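Points, Again

8 July 2018

Every few years I get it into my head that we should refinance, and every few years I come away with a folder of paper and a bad mood. This time the trigger was a postcard. It came from an outfit called Hotex, which I had never heard of, and it said that homeowners in Stosinville were "leaving money on the table." It had our street name on it in a font meant to look like handwriting. I don't like being written to in fake handwriting.

But rates have been going the wrong way, and my wife thought we ought to at least ask before they went further. So I called. The young man who answered wanted my Social Security number before he would say one word about closing costs. I said I'd like the costs first. He said he couldn't give me costs without pulling my credit. I have heard this before and I don't believe it. He can give me a range. He knows what his own company charges for an application fee.

We went around like that for 26 minutes. I know because the phone told me when I hung up.

What I finally got out of him was a rate that sounded pretty good, lower than what we pay now. Then, in a different part of the conversation, after some talk about how nice the area is, it came out that the rate assumed 2 points. If you haven't bought a house, a point is one percent of the loan, paid up front, in exchange for a lower rate. So the good rate was a rate I would be buying. The postcard had left that out, or else it was in the gray type along the bottom that I can't read even with my glasses.

I asked what the rate was with no points. Long pause. It was higher than the one we have. 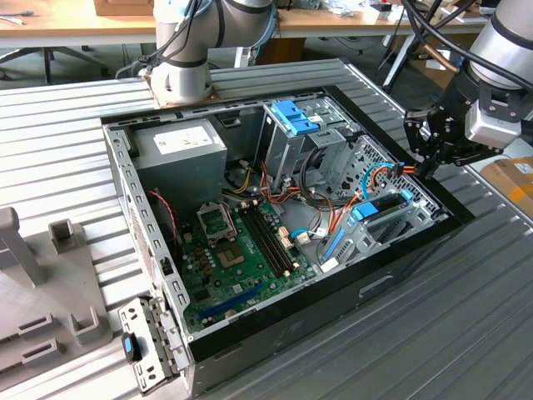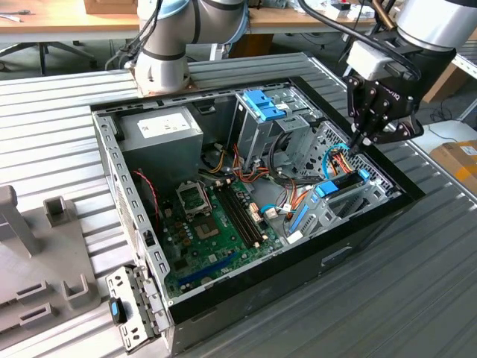 Filed under: House and Money

I don't want to be unfair to points. Ye-seo Yang, who used to process loans over in Dallport and now wants nothing to do with them, told me they make sense for people who are sure they're staying put. You take what the points cost you, divide by what you save each month, and that gives you the number of months until you're even. If you sell or refinance before that, you lost. She said most customers never asked her to do the division, and the ones who did usually asked after they had signed.

So I did the division on ours. With the points and the fees rolled in, we'd be waiting years to break even, and that was using his numbers, which I assume were the friendly ones. We have no plan to move. We also had no plan to move from the last house.

The other thing that bothers me is the clock starting over. We have 18 years left. The new loan was for thirty. The monthly payment drops, sure, and the man on the phone said "lower payment" so many times I started to hear it as one word. Of course it's lower. You're paying it for twelve more years. When I asked whether they could write it for the time we have left, he said he'd have to check with someone — and that's where the call ended, more or less.

There was also a $1,000 credit mentioned on the postcard, good toward closing. I asked about that too. It applies if you close through their title company. I asked what their title company charges. He didn't have that in front of him.

My neighbor Guðlaug Stougaard did refinance, back in November, with a credit union, and he's happy with it. He showed me his statement, and I'll admit the numbers looked fair. No points, same number of years he had before, and the fees were on one sheet. Maybe I'll call them. My wife has already put their number on the fridge, with an arrow pointing at it in case I miss it.

Hotex has called back twice since then. The second message said my file was "ready to move forward." I never gave them anything to put in a file. I'd like to know what they think is in there, but I'm not going to call back and find out.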